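Home | Notebook | Materials | Log in

March 1, 2025 - Siria casting wax, shrinkage again

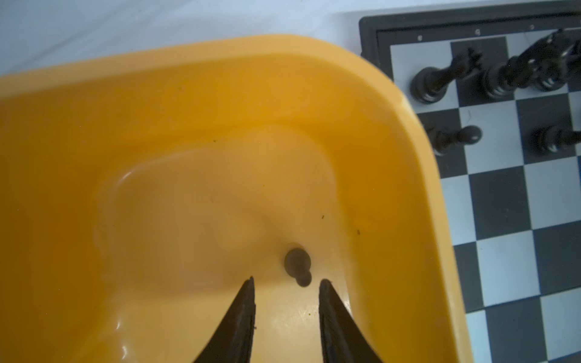 Dark pawn, lying in the yellow tub.

Second run with the Siria wax. Trying to get the base of the pieces to come out flat, last batch all had a dimple in the bottom and rocked on the board.

Melted in the small pot, lid on. Poured slower than last time. Left in the mold 20 minutes before touching anything. Dimple still there on the first pours but shallower. Topped up the rest once the skin formed, much better, can hardly feel it with a thumb.

Mold seam is the next headache. Line runs right up through the knight's face and scraping it takes the ear off. Clamped tighter on 2 of them, seam thinner but the wax crept out the side anyway. Maybe the halves dont meet at the back any more. Should look at it against a light.

Porketti blend for comparison: sets faster, smells awful, brittle. Snapped the neck on a bishop just getting it out. Not using for anything thin. Fine for rooks probably.

Talc vs no talc - no difference I can see on the Siria. Talc leaves a gray bloom in the grooves, took ages with the soft brush. Skip it.

Hunt set is due back in June, needs 14 pieces replaced and they have to match in height or it's pointless. Measure the originals before pouring, NOT after. Shrinkage on the tall ones looks like roughly 4 percent but I only trust the king, the queen mesurement was taken while she was still warm.

Favport order: more of the green rubber, one more pot thermometer (old one sticks). Ask if they still do the thin release spray, the thick stuff pools in the collar.

To do
- recut pour spout wider
- weigh the king before and after trimming
- label the pots!! both look the same once melted
- try topping up twice on the queens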